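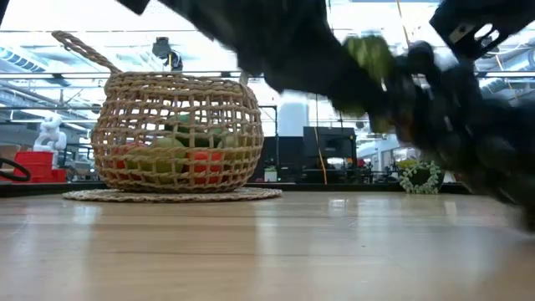
A woven basket of produce on a round mat.

How to Set a Trailing Stop on a Stock That Has Run Up

By Lucía Collado
May 6, 2025

A trailing stop is a sell order that follows the price up and stays put when the price falls. I use one when a position has gained more than 10 percent and I don't want to watch it all day. The steps below are for the Sulside platform, but most brokers have something close.

Step 1. Open the daily chart and find the last pullback. My example is Drilau, which I bought at 55. It ran to 62 and had last pulled back to 59.

Step 2. Measure the drop. From 62 to 59 is 3 points. Your trail should be wider than that or a normal dip will sell you out. I used 3.50. 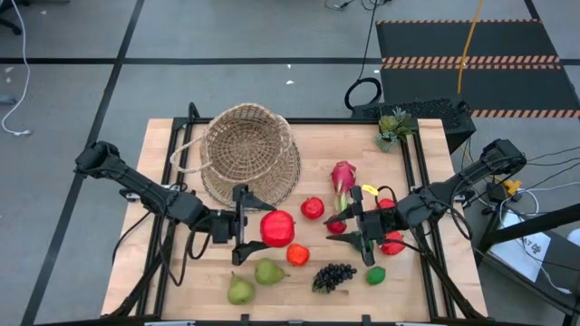 Produce on a wooden tabletop, with an empty basket at the upper left.

Step 3. In the order ticket choose Sell, then Trailing Stop, then Points. Enter the trail and your share count. With the stock at its high of 62, the stop starts at 58.50.

Step 4. Set the time in force to Good Till Canceled. A day order disappears at the close.

Step 5. Check the open orders page. The order should read Working.
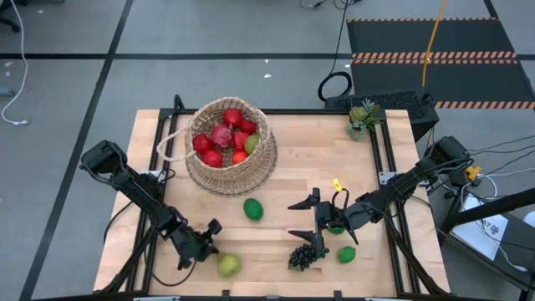

Mixed fruit in a wicker basket, with more on the table.

A stop becomes a market order once it is hit, so a gap at the open can fill you well under your price. This happened to me with Comano last September. For thinly traded names such as Després I skip the trailing stop and set a price alert.

If you add shares later, cancel the order and enter a new one for the full amount.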